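Home Talks Workshop Nights Archive Contact

Speaker notes — "A kitchen arm on a shared bench"
Apr 28, 2019
Shares 8 Comments 2

Start. Wait for the door to close. Thank Benedito Peixoto for the projector and for not charging me for the bench in November when I never showed up.

Who I am: Poketside workshop member, back bench by the compressor. Day job has nothing to do with this. Evenings and rainy weekends only.

What I'm building: one arm, one gripper, two fingers, on a rolling base. Job is opening kitchen cabinets. Doors and drawers. Not cooking, not dishes. People always ask about dishes. Say no dishes early.

Why cabinets — my mother's kitchen, low drawers, bad knees. Don't go long on this, I get choked up and then lose the thread. One sentence and move on.

The build so far. Go fast here, parts people will grab me after anyway.
- base: plywood, casters, way too heavy. Rev 2 is lighter. Rev 2 still tips if the arm is all the way out and you brake hard.
- arm: secondhand, Sutrisno Raju found it, we split the cost
- fingers: printed, 4 versions. First ones snapped along the layers. Print them lying down!! Say this twice.
- pads: cast rubber, kitchen mold, stinks for days. Open a window. Benedito will back me up.
- wiring: don't show the wiring

Then the big mistake. I tried everything on real hardware first. Bench, fake door made from scrap, go. Every bad grasp cost me a finger or a fuse. One evening I spent gluing, none driving. Sutrisno said do it in sim, I said sim is for people with no bench. He was right, he's in the second row, let him wave.

So: sim. Took me way too long to set up. Project name is Relisbridge, it's just my scripts in a folder, don't let anybody think it's a product. Loads a kitchen, drops the gripper in, tries a handle, writes down what happened. Leave it running overnight, 1000 tries, look at the log with coffee.

Slow down here. This is the part they came for.

Knobs vs ledges. A small round knob gives you very little to hold. Fingers have to close from both sides and land level, and if the pad is a bit off it slides over the face and you've just pushed the door shut harder. A ledge handle sticks out, it forgives you. Hook it from above, pull straight back, done. I had one approach move for both and it was bad at both. Split it into two and my log got a lot less red.

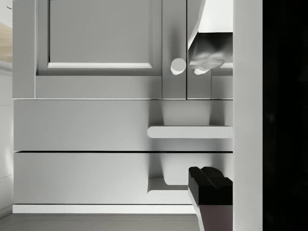

Next thing, wrist angle. I kept coming in tilted. In sim you don't feel it, you just see the pull force go up and the base start creeping toward the cabinet. Fix was boring, square up first, then go in. Costs a bit of time per door. Worth it.

Also finger size. My fingers are fat. On a door knob, OK. On a drawer with another drawer right under it the lower finger wants to be where the next front is. Collision, stop, log line, try again. Shaved the tips down, helped. Have not re-cast the pads to match yet, don't promise a date.

What sim does NOT tell you — read these, don't wing it:
- sticky runners. My sim drawers all slide like butter. My mother's don't.
- paint. Pads grab differently on gloss
- the cabinet moving. Mine are bolted down in sim, the scrap one on the bench walked away from the arm
- how loud it is. It is really loud

Back to hardware. Took the two-move version to the bench, scrap cabinet clamped this time. Knob door opened on the second try. Drawer opened first try and then I kept pulling and it came right out on the floor. There's no stop on a scrap drawer. Pause for laugh, if no laugh keep going.

If time: Zeng board vs Penier board for the motor control. I've used both. Zeng has better docs, Penier was in the drawer already. Running Penier. If somebody wants a fight about this take it to the hallway.

Money. Don't put a total on the slide. Say most of it went on fingers and fuses and that's true enough.

Next steps: pads, lighter base again, drawer stop (obviously), then a real kitchen. Want something that feels how hard it's pulling so it can quit before it yanks. Anybody who's done cheap force sensing please come find me, I'm serius.

Safety line, Benedito asked for it: e-stop is the red one on the bench post. Demo stays behind the tape. Kids too.

Questions. Repeat the question into the mic, forgot last time. If they ask for the files — yes, after I clean out teh folder. If they ask about dishes, see top.

Unplug the compressor before the demo or the breaker goes.

Previous talk Next talk Back to Archive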